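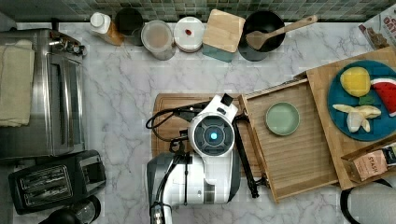 October, and I've got sore feet and a cold cup of tea next to me, so this will be a long one. Second full month with the arm at work and I still can't decide how I feel about it! Mornings are definitely different. I used to come in at 6:30 and do the setups by myself with the radio on, board here, plate there, wipe down, start over. Now I mostly set things out and stand back while Tipoki (that's what we call the arm, it came off a sticker on the crate and it stuck) has a go at the kitchen tasks.

Rochelle Tautahi thinks I'm getting soft because I say "good job" to it. Maybe I am. But I spend more hours with it than with her these days, and that's sort of what I wanted to write down tonight. The job used to be two people at a counter, talking the whole shift. Now it's one person at the counter and one person in the next room with the logs, and we text each other from 20 feet apart. I miss the gossip.

This site uses cookies to remember your preferences. Accept all | Manage settings 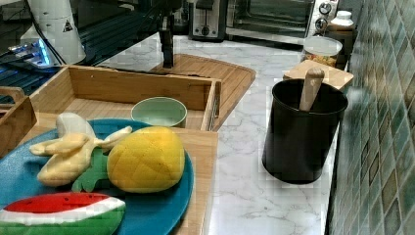

The money side is fine, before I forget. Gultska kept all 12 of us on, which I did not expect back in the spring, and Babita Bhardwaj even got a new title out of it. She does the schedules in Hosix now and trains the new people. I asked her if she liked it and she said she likes sitting down, ha. My wrists like it too, to be fair. I haven't worn the brace since summer.

What I don't love is the waiting. When I was doing it all by hand I set the pace, and if I felt like going fast I went fast. Now I wait, I reset, I type a note, I wait again. We hit run 547 before lunch and I had read the back of the tea box so many times I could recite it. I told Babita we need a second thing to do during runs, and she's going to let me write up the task sheets, so that's something (I've got opinions about those task sheets).
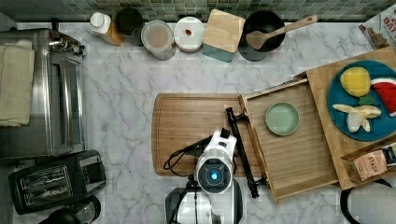 My sister called while I was writing this and wanted to know, so is that thing going to take your job?

It took the part where I moved the same items over and over all day, and I got the resetting, the notes and now the task sheets, so my hours are the same and my job isn't.

She didn't sound convinced. I'm on the early shift again tomorrow and I still have to find my other work shoe.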